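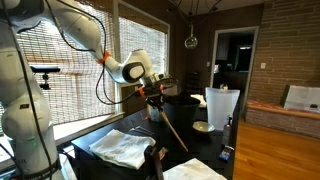
Retained-clutter training

Retained-clutter training (RCT), also called the Larnum procedure, is a method of collecting and ordering demonstration data for robot manipulation. In RCT, objects used in one task are left on the work surface during demonstrations of the next, so that the learned policy must find its target among items that were themselves targets earlier in the session. The method is used mainly with imitation learning on single-arm and two-arm tabletop stations in furnished rooms.

The procedure was first described by Jörg Kröger and Bheki Lekota of the Larnum manipulation group. A revised protocol, prepared with Yesenia Robles, was released in January 2024 and is the version normally meant when the term is used without qualification.

Background

Policies trained by imitation often depend on features of the training scene that have no bearing on the task. A policy taught to lift a spoon from a bare table may learn to close the gripper on any long, light-colored shape, and may fail when a second utensil is placed nearby. The usual remedy is to add distractors, meaning unrelated objects placed at random before each demonstration.

Kröger and Lekota argued that random distractors are too easy to ignore. An object that is never handled in the data never has an action attached to it, and the network can learn to treat it as part of the background. An object that is a target in one episode and a bystander in the next cannot be dismissed in this way. The language instruction, or whatever other task signal is supplied, becomes the only reliable means of telling the two cases apart.

Procedure

A session is divided into blocks. Each block has one instruction, one target object and, where the task calls for it, one receptacle. The 2 rules that define the method are as follows.

Carryover rule. At the end of a block, the target stays on the table in the position where the last demonstration left it. It may be moved only if it lies outside the reach of the arm or blocks the view of the next target.

Return rule. Every object that has served as a target must appear as a bystander in at least 4 later blocks before the session is closed.

The operator demonstrates each task by teleoperation. Gripper state, joint positions and camera streams are stored together, and failed grasps are kept with a failure flag. In the reference setup a block contains 150 demonstrations, a size chosen to fit a single operator shift. Blocks may be shorter on stations where the table has to be cleared overnight.

Objects are selected in pairs that differ in stiffness or thickness. A wooden spoon and a folded cloth form a common pair: the spoon is rigid and can be held at many points along the handle, while the cloth changes shape on contact and must be gripped at a fold. With the spoon lying on the tabletop and the gripper positioned over the cloth, the same camera view can belong to either of two blocks, and the instruction alone decides which motion is correct. Open containers such as a bucket or a bowl stay in place through a whole session and serve as receptacles in some blocks and as obstacles in others.

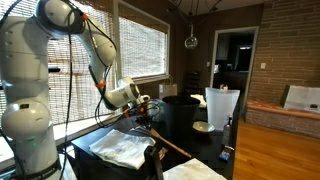 Lighting and room conditions

The protocol does not require a controlled room. Windows may be left with shades in place, and daylight is allowed to change over the course of a session. The operator records the start time of each block so that changes in brightness can be separated from changes in object layout during analysis. Glossy tabletops are discouraged unless the deployment surface is also glossy. Furniture in the background is left where it is.

Cable routing is specified more closely. Camera and gripper cables are clipped along the arm with enough slack for full wrist rotation. Robles noted in the revised protocol that a loose loop entering the wrist camera view had been learned as a cue for arm pose in one early data set, which was later withdrawn.

Results

The original study compared RCT with random-distractor training on an equal number of demonstrations. Tested on layouts absent from training, the RCT policy chose the wrong object in some 28 percent fewer trials. The gain was concentrated in scenes holding two or more former targets. On sparse tables the methods performed alike, and on cloth tasks the difference was small, since most cloth failures came from missed folds and had little to do with object choice.

A replication at Skamton used different grippers and reported the same direction of effect. It also found that the benefit disappeared when instructions were replaced by fixed task numbers and the numbers were presented in training order. The Skamton team attributed this to the policy inferring the task from the layout — a form of leakage that the carryover rule makes possible. The revised protocol therefore calls for blocks to be revisited out of sequence.

Extension to two-arm stations

On a two-arm station, both arms share one table and one set of carried-over objects. Either arm may be assigned the active role in a block. The idle arm holds a parked pose and counts as an obstacle for planning purposes. Larger tables allow more varied sets, including forks, plastic utensils, cloth napkins and upright food packets, and the return rule is applied across both arms together.

Packets are treated as a separate class. They tip over easily when brushed, and an overturned packet is left as it falls unless it covers the next target. 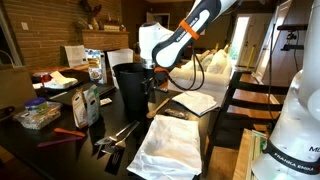 Hidayah Manurung
Section editor, robot learning

Criticism and limitations

Sabine Mühlbauer has questioned whether the carryover rule improves the policy directly or simply forces operators to produce more varied approach paths. Her reanalysis of the published trajectories found wider approach angles in the later blocks of each session, when the table was fullest. Kröger and Lekota accepted the observation but maintained that path variety alone could not explain the reduction in wrong-object grasps.

A second objection concerns cost. Because blocks depend on one another, a corrupted block cannot be recorded again in isolation without rebuilding the layout that preceded it. Some groups photograph the table between blocks for this reason. Others accept the gap and mark the session as incomplete.

The method has not been tested extensively on liquids, on food outside its packaging, or on objects that are used up by the task.

Related methods

Nolte ordering, which arranges blocks by visual similarity between consecutive targets, can be combined with RCT and uses the same block structure. The Matitz reset scheme takes the opposite approach and returns every object to a marked position after each demonstration. It is still preferred for benchmark work, where repeatable starting layouts matter more than variety.

See also: imitation learning; distractor objects; teleoperation; language-conditioned policies; deformable object manipulation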